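Snack shelf swap, what's in yours?
Posted in Pantry Talk, 8/16/21

Birger_Torvik wrote:
OK, I am way too excited about this. I cleared the whole snack shelf last night and started a bin just for packaged stuff from the import aisle at Prasertsri (the one by the bus depot, go!). My favorite kind of wrapper is the shiny red and orange sort. You spot it from the far end of the aisle and your hand just goes out!
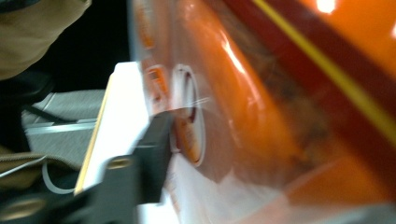 Safta Mihăilă: Sorry, but shiny bags are the worst thing to store. They slide off each other and the pile ends up on the floor. I decant everything into jars.

Régis Tanguy wrote:
Jars?? For crackers, sure. Anything soft goes stale in a jar by the weekend. I leave mine sealed and stand them up in a Skoruver bin, 18 inches long, fits my shelf perfectly.

Safta Mihăilă wrote:
Mine don't last until the weekend, so no problem there :)

Birger_Torvik wrote:
Ha! I'm with Régis on the soft stuff. I did lay everything out before it went back on the shelf, and that was half the fun.
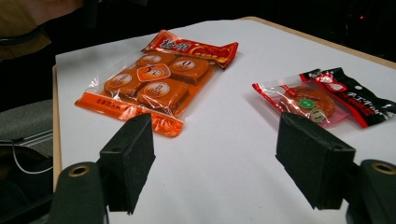 My rule now is flat packs at the bottom, bags on top. Anything with a clear window goes in face up so I can see what I've got without digging. The one with the four orange-brown pieces, each with its own little round label, gets the front spot. It's too pretty to hide!

Lenuța Olteanu wrote:
Face up wastes space. File them on edge like records and write the date on the top seal. I've done it since October and love it.

Régis Tanguy wrote:
On edge works if the bin is full. Half empty, they all flop over.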